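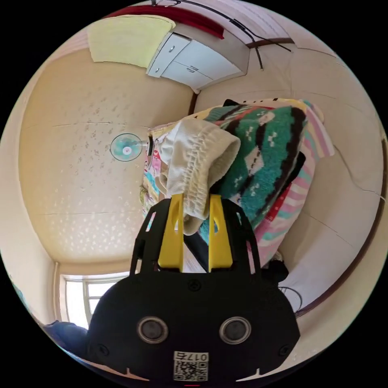
By Lurell Staff Writer April

Search stories Search Go

I have driven past the Beltden fire station on my way to work for years and never once been inside, so when the doors rolled up for the Friday open house I was in line with the kids and the strollers before they had finished setting out the cones.

What a great afternoon! The first thing that gets you is the size of the engine when you're standing next to it. The firefighter showing us around let everybody climb up into the cab, grown-ups too, and I am not ashamed to say I stayed up there longer than the boy behind me wanted. They call the big engine 466, after the number on its door, and they talk about it the way people talk about a good old dog.

The part I had come for was the smoke house. It's a trailer made up like a small home, with a kitchen on one end and a bedroom on the other, and it fills with harmless fog while an alarm goes off. Kids go in two at a time. They have to get low, feel the door with the back of the hand, and find the other way out. One girl in rain boots did it so fast that she was back in line before her mother had her phone out.

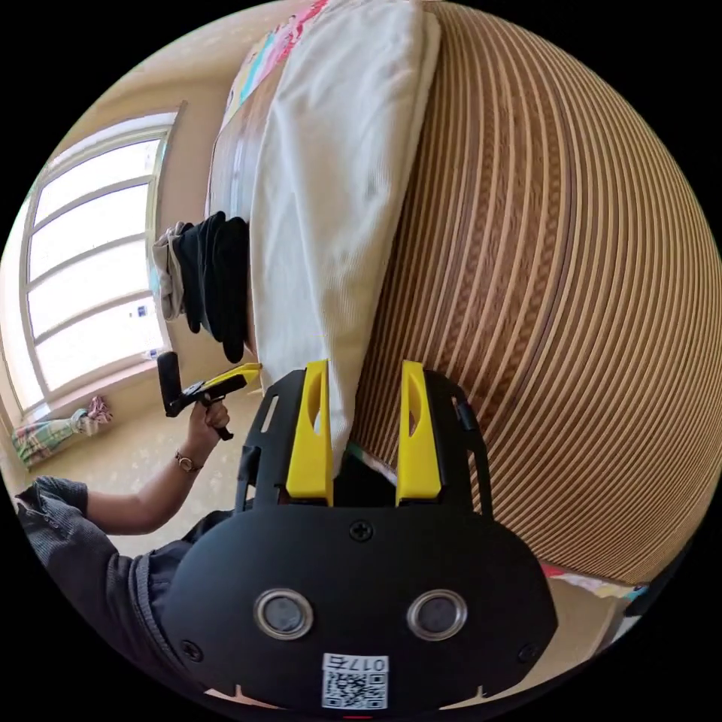
White cloth with a ribbed texture, held at its lower edge.

After that came the talk on sleeping with the bedroom door closed, and it stuck with me more than anything else. They showed us photos of two rooms from the same house fire over in Clekis — one with the door open, one with it shut. The open one was black from floor to ceiling. In the closed one there were still posters on the wall. I went home and shut every door in the hallway.

The crew also asked each family to pick a meeting spot outside, something that can't move, so no parked cars. Ours is now the mailbox. My son wanted the Sauerland bakery, and that is a nice thought but it's across town. 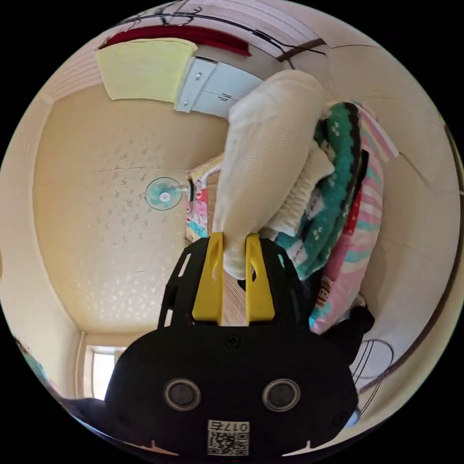

Rolled white quilted bundle.

We missed the hose demo because the line for it wrapped around the building, and I would tell anyone going next time to head there first. Parking was tight too. The lot behind the library was full by the time we left, and people were walking over from the ball field.

The coffee was strong, the cookies were gone early, and they sent us home with two fresh batteries for the smoke alarms. I put them in that night while the kids stood under the ladder and yelled "Get low!" every time I pressed the test button.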